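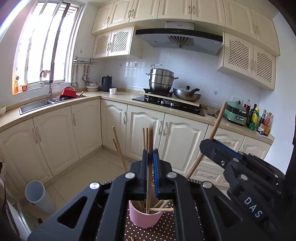
October
By the Idley House project group, Clernommont College

Single-Use and Washable Chopsticks at the Zamfir Hall Lunch Counter

Background

The noodle and rice counter in Zamfir Hall opened last fall and is now the busiest of the lunch counters. It gives out chopsticks in paper sleeves, from a box next to the register. Forks are metal and go back to the dish room with the trays. The chopsticks go in the trash. Our group wanted to know how many are thrown away, whether students would use washable ones, and what would have to change in the dish room.

We chose this subject for the materials and waste unit because it was small enough to finish in one term. We first planned to cover paper cups and napkins as well, but dropped them after the first week of planning. Cups are sorted in a different building and we could not get access at lunch time.

How we did it

We counted sleeves over eight lunch services. The counter staff kept the chopstick trash separate for us in a clear bag, and two of us emptied and counted it after the line closed. Pairs still in an unopened sleeve were counted too if they were in the bag, as they had been thrown out either way. Pairs taken outside were missed. The total is therefore lower than the real number.

We also handed out 100 paper questionnaires at the tables and put a short notice on Finditz, the campus notice board, asking people to fill one out. We got 90 back. The form asked how often the person ate at the counter, whether they used chopsticks or a fork, and whether they would use a washable pair. There was a space at the bottom for comments.

For the last part we talked with the dish room staff and tried out several kinds of chopsticks ourselves at home.

Results

The count came to 1236 pairs. Rice bowl days were lower than noodle days, as we expected, and one service was very low because the soup ran out early. We left it in. A fair number of pairs were still in the sleeve. Some trays had a clean pair and a used fork on them, which suggests that people pick up a sleeve out of habit at the register and then change their minds.

Most of the people who answered said they would use washable chopsticks. Those who would not gave cleanliness as the main reason. Several wrote that they did not trust wood that had been in someone else's mouth, but the same people did not mind metal. A few said metal ones are slippery with noodles. One comment asked for forks that don't bend, and we passed that on.

Materials

Plain wood is light and grips food well. It also takes up water, and the ends get rough if it is soaked for long. It needs to dry standing up with air around it. A cup works on a kitchen table, but a deep cup with no holes keeps water at the bottom, and the ends that sit in it can turn dark.

Lacquered wood is smoother and washes more easily until the coating chips. Bamboo was about the same as plain wood in our trial. Metal can go through the dish machine at full heat, but the round kind rolls off trays, and it was the least popular with the people in our group.

Hard plastic made for restaurant use was the one the dish room staff liked best. It can be washed with the forks, provided there is a basket with a fine enough bottom. The baskets there now have wide gaps, and thin sticks drop through into the machine -- this was the first thing the staff brought up.

Problems with the project

Eight services is a short time, and all of them fell in the same part of the term. The questionnaire went mostly to people already sitting down to eat, so it says little about students who take lunch away. We also forgot to ask whether people would bring their own pair from home. Two comments mentioned it.

What we suggest

The sleeves should be moved away from the register and handed out on request. This costs nothing and could start right away. After that, the counter could try hard plastic chopsticks for one term, with new baskets, and keep a small box of sleeves for takeout orders. We have given the dish room a copy of this report and left the count sheets in the project folder in Idley House.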